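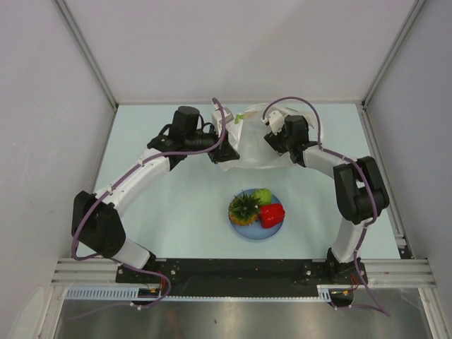 4 min read

Print | E-mail

Progress report to Mavromatis: a working rulebook for two-arm benches
April 23, 2022
Prepared by Glykeria Antoniadis, Viltthorpe

You asked in September for a short account of whether the written rules you are paying for have changed anything at the bench. My answer is that some have, one has made things worse, and for several I can't tell and neither can anyone else here. I would sooner put that in a report than in a footnote.

What the money covered

The grant pays for drafting and trying out a set of operating rules for benches where two arms work over one table. We log every attempt at the bagging task, which has both grippers on a clear plastic bag and toy fruit and vegetables on a plate in front of it. To date the log holds 1,192 attempts. The draft rulebook went in with 59 rules. I would like it to come out with far fewer, and I will explain why below.

Rules that seem to earn their keep

Cable routing. The draft said cables must be "suitably secured," and every person who read it thought they had already done it. The new wording says the cable is tied to the links, with enough slack at the elbow for the full bend, and that the operator moves the arm through its whole reach by hand before power goes on. It takes a few minutes. People grumble, then do it. Snag reports have dropped, though we also changed the ties in the same month, so I won't claim the rule did all of it.

Start position. Both arms go back to the same rest pose between attempts, and the plate goes back to its mark. This was common sense before it was a rule, and common sense was being followed on good days only.

Stop words. One person calls the stop, and that person has no other job during the run. I expected this to be ignored. So far it hasn't been.

Rules I doubt

The bag rule. Plilarine's guidance note, which we took over almost word for word, says soft items must be "presented in a consistent state." I would like to meet the person who can do that with a plastic bag. It is crinkled in a new way each time it is picked up. We tried smoothing the bag flat before each attempt and found we were writing rules for a task that no packing line has. I have struck the sentence out and put in a plain one: use a bag of the same size and stock, record when it is replaced, and leave the creases alone.

The speed cap. Flasar's checklist has a single top speed for all shared-space work. It is easy to check, and I suspect that is the main thing in its favor. When two grippers are pulling on the same thin sheet, the trouble comes from one moving while the other waits, and that can happen well under the cap. Passing this check tells you very little about whether the bag will tear. We still pass it.

The daily sign-off. This is the one that has made things worse. The form started at one page and is now 3, and I have watched good operators tick down it without looking up at the table. A signed form is being treated as proof that the bench was inspected. It is proof that somebody had a pen. I have asked to cut it to the items that have caught a real fault, and to leave a blank space for anything odd.

What we can't say yet

We do not know if the rules carry over to real produce. A toy pepper does not bruise or roll quite like the one from a store, and any claim about food handling based on this bench should be read with that in mind. I have seen a draft of the project summary that used the words "validated for grocery packing." Please don't let that go out. I have asked for it to be changed to "tried on toy items at one bench."

We also have no good comparison. The operators who ran the early attempts learned the job while they were doing it, and they would have improved with no rulebook at all. I have set aside up to 300 attempts in the next period for new operators, with half of them working from the old wording. If the two groups come out the same, I will report that too.

Spending and next steps

Spending is on plan. The bench time for the comparison is booked. The second draft of the rulebook will go to Flasar for comment before it comes to you, and I expect them to argue for keeping the speed cap. They may be right that buyers want a number. I would want it labeled as a number buyers want.

One request: the grant terms count "rules adopted" as a measure of progress. That rewards us for keeping bad ones. I'd ask that you count rules tested, including the ones we throw out.

G. Antoniadis

Print | E-mail
0 comments | 3 shares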